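Stop throwing away the awkward ones

Fotis Lambrakis
Monday, January 12, 2026

Most teams that teach robots to handle clothes judge their work by the number of clean runs they bring home. A clean run is one where the arms take hold of the garment, do the job and let go, with no hesitation and no help. Everything else gets deleted. I think this is a mistake, and I say so as someone who spent a good part of last year deleting.

When I joined the Moura project in October, our target was 60 usable examples a day for each pair of arms. Usable meant tidy. If a sleeve slipped, the operator pressed the pedal and the recording was gone. By the end of the month we had a large collection and a system that could cope with trousers only if they were laid out the way our operators liked to lay them out.

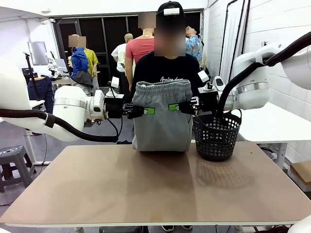 Cloth doesn't repeat itself. A cup is the same shape each time it is picked up, but a pair of jogging bottoms takes a new shape every time it is put down. The waistband is the easy part. Once two grippers have it pulled straight, the rest is mostly a matter of lowering and folding. The hard part is finding the waistband in a heap, and that was exactly the part our rules removed, as the attempts were slow and looked bad on the daily sheet.

Okomham, who supplied our first batch of recordings, worked the same way. So did Fivetti. I don't blame either of them. They were paid per accepted example, and a buyer who pays for neatness will be sent neatness.

The other thing we cut was any example with a person's hand in it. The reasoning was that the finished system would work alone. I have come to doubt this. Anyone who has dressed a toddler knows that a cuff is easier to understand with a hand inside it, and a machine meant for a laundry or a care home will spend its days near people who reach in. If it has never been shown a hand among the fabric, we can't complain when it stops dead at the sight of one.
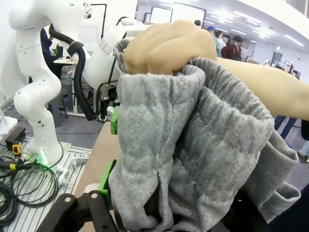 A fist in the cuff of a grey fleece sweatshirt, with the gripper's green fingers at the fabric.

There are fair objections. Messy examples take longer to label, about 4 times as long by our own records, and some of them really are rubbish. An operator who has lost concentration teaches nothing. But that is an argument for sorting, and sorting is a job we can pay for. At Nernley, where I work now, we keep every attempt and mark it with one of 3 labels: finished, recovered or abandoned. The recovered pile is the smallest and the one I would save from a fire.

I would like buyers to start asking for that pile by name — and to pay more for it than they pay for the tidy one.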